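Call for participants: Skostau student manipulation project

The Skostau project is recruiting student operators for its February block. Operators use hand-held grippers to record everyday table tasks, and the recordings are used to train the arm the team will enter in the Juvwood student competition. The target for the block is 1803 recordings. 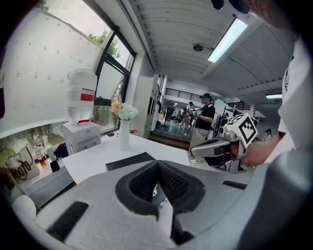 What you will do

Work in pairs at a shared table, one gripper in each hand. Each session lasts 85 minutes. Log every attempt on the sheet, failed ones included - the team needs both.

Requirements

Enrolled students only. Full use of both hands. No programming needed.
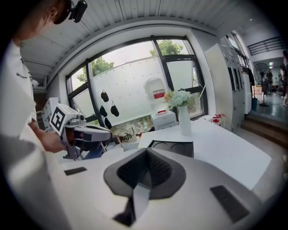
Operator at the table with a hand-held gripper and head-worn device.

How to apply

Send your name, course and free afternoons to Deepika Annamalai, project lead, at the Mabuza building desk. Training starts at 2 pm.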